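3.2 Bins and their contents

The second part of the study dealt with the metal bins in which small mixed goods are held before sorting. At the Bulton site these bins are used for items that have no fixed place on the shelves: soft pouches, small round articles, loose household pieces and returned goods without their outer packing. The Liltell site keeps the same kinds of goods in shallow card trays, and the two arrangements are compared in Section 4.

Bins were chosen for the main part of the work for 3 reasons. They are already in daily use, they keep their shape when moved, and their high walls hold goods that would roll off an open table. The last point carries a cost. An article that comes to rest against a wall can be reached from fewer sides than one lying in the middle of the floor, and a soft article may fold into a corner. Staff at Bulton had long reported that the final few items in a bin took longer to clear than the rest, although no record of this had been kept. 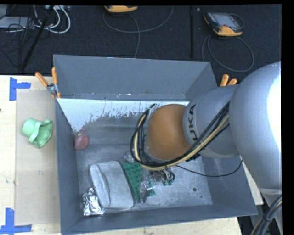

Figure 2. Metal bin on the work table, with mixed small goods.

Wear was recorded separately from contents. A bin was classed as worn where the surface finish had flaked or where bare metal showed on the walls or floor. Scratches on the floor alone were noted but did not place a bin in this class. It had been suggested during planning that worn bins should be replaced before the study began. This was decided against, as the purpose was to describe the bins in the state in which they are normally used, and new ones would have given a poor account of ordinary conditions.

Each filling was drawn from a common store of 200 articles, sorted beforehand into soft, round, flat and irregular goods. Articles were tipped in together and left as they fell. No attempt was made to spread them evenly, and fillings in which most of the goods lay to one side were kept in the record. A total of 300 fillings was made during March, with the store checked each Friday and damaged articles taken out.

The position of each article was then entered on a plan of the bin floor as wall, corner or open. Where an article touched both a wall and another article - a common case with pouches - it was entered under wall and a note was added. Ogunleye trays, used at Bulton for goods too small for the bins, were left out of this part of the work, and are treated in the Sketorton report.

Two limits of the method should be stated. The plan takes no account of height, so that an article resting on top of another is entered as if it lay on the floor. Soft goods may also change shape after tipping, and their entries reflect their position at the time of recording only.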